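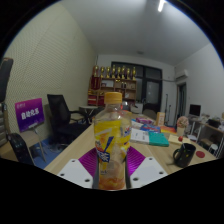
Shared work table and shelf: safety checklist, with comments

Room: Durico reading room, ground floor
Period: March
Form kept by: office of Szulc building, copy to Stelen desk

Marks used: OK = no action. C = see comment. A = action needed before next check.

1. Table top

1.1 Surface is stable and does not rock when pressed at the corners. OK
1.2 No splinters or raised edges. OK
1.3 Drinks on the table have their cap closed. OK
Comment: The bottle with the yellow label has its screw cap on. Please continue like this. A closed bottle can fall and we lose nothing, but an open one near the books is a different matter.
1.4 Open cups and mugs are away from paper. C
Comment: The black mug with the dots has a red coaster next to it. I ask that the mug stands on the coaster and not beside it. The sticky notes should also move more to the middle, they are in the same area as the mug.
1.5 Flower pot is not near the edge. C
Comment: The pot with pink and white flowers is at the back corner. I would prefer it on the window sill. When it is watered, put a plate under.
1.6 Snacks and wrapped things are kept together. C
Comment: The packages in colored wrappers can stay for the day, but in the evening they go in a box with a lid. Last spring we had ants, and the treatment cost us 154.

2. Books and papers

2.1 Books are lying flat, no high piles. OK
2.2 Nothing hangs over the edge. OK
2.3 Personal notes are put away at the end of the day. A
Comment: There is a notepad with handwriting left on the table. I did not read it. Please take it with you in the evening, because other people use this table from 18:00.
2.4 Enough free space for one person to write. C
Comment: It is possible, but you must first push the books to one side. The limit which we agreed with the Edel group is 40 cm of free table for each person.
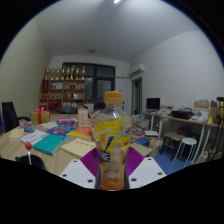

Periklis Sotiropoulos

I add my comments for the second half of the form. I am checking this room for the second year, so some remarks are repeated from before. I am sorry for this, but I repeat only what was not done.

3. Chairs and floor

3.1 Chairs not in use are pushed in to the table. OK
Comment: The black chair with the mesh back is in its place. Thank you.
3.2 Walking way is 1075 mm or more between table and shelf. OK
Comment: Measured with the tape at the narrowest point.

4. Shelf at the rear wall

4.1 Shelf is fixed to the wall. A
Comment: I could not find the paper for the fixing. Please send it to me or call the installer again.
4.2 Heavy things are on the low levels. C
Comment: Bottles should go in the bottom cubbies. The small things can be anywhere.
4.3 Things on top of the shelf cannot fall. C
Comment: The eight trophies stand in one line and I like how they look. A small piece of putty under each one is enough. Do not put anything more on top.

5. Before the next check

Send the fixing paper for 4.1.
Buy putty and one box with lid, the budget for small things is 400 for the year and it is enough.
Gift boxes with ribbon can stay on the table until they are given, but not next to a lamp or heater.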